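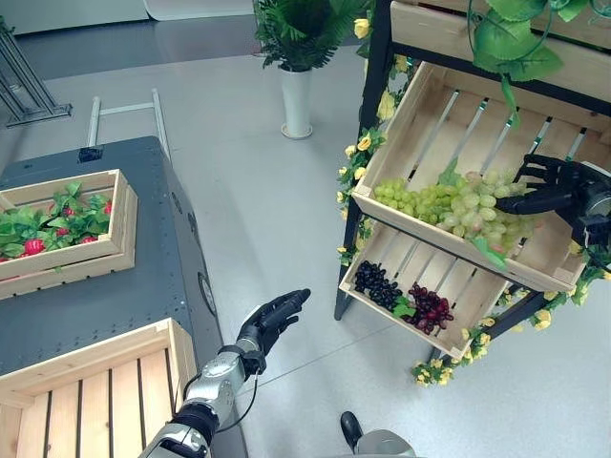

How does a robot learn to pick up soft fruit without crushing it?
The group at Nandgate lets it practice with very little force first, and the limit goes up only when the fruit starts to slip from the fingers.

The method was presented on 11 Dec 2024 in Zirnunberg by Kendra Robichaud and Demetrio Campos. They call it Plurell. The training took place at a fruit display with wooden crates, where the robot reaches for bunches of grapes with a hand of several fingers. Grapes are a difficult case, says Robichaud, for the bunch changes its shape when it is lifted, and a camera cannot see how the stem lies under it.

In total the team recorded 1727 grasps. Before the training, the robot lifted 25 of 100 bunches without damage. With the new method it was 81 of 100 - the same hand and the same speed, only the control of the force was different.

Campos said that the result is good for grapes but not yet for berries, which give almost no slip signal before they break. A second series of tests is planned for June, together with the fruit dealer Wróbel. The recorded data will be given free to other research groups after this series is finished.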